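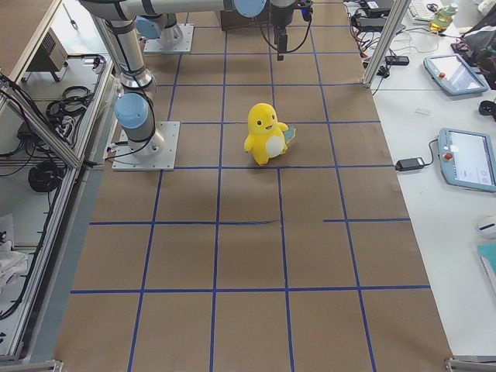
Monday at the Astthorpe open lab

The automation lab at Astthorpe opens its doors every February. I skipped the machine tool hall and spent the afternoon at the two-arm cell, which Rahel Mayrhofer was running with Keegan Henare.

The work area is kraft paper with a grid laid out in blue painter's tape. Each arm bolts down on its own square aluminum plate, and each has its own teach pendant with a red stop button. The target for the afternoon was a small yellow plush toy, placed in a different cell before each cycle.

Rahel's point was that the tape is for people. The arms work from their own base coordinates and never look at the lines. The operator calls out a cell, someone puts the toy there, and the log gets a cell name along with the measured position. Uneven lines don't matter much for that.

A plush target is harder than it sounds. It compresses, so finger position says little about grip, and they stop closing on motor current instead. The log stood at 543 cycles when I arrived. Keegan added 14 more while I was there and typed a note after each one.

I asked about calibration between the two bases. They touch both arms to a shared point and solve for the offset, then repeat it whenever a plate has been unbolted. I would have liked to see the residuals — Keegan said he'd send them.

Next stop is the Fotar demo, if Kylie Cartwright can get me a slot.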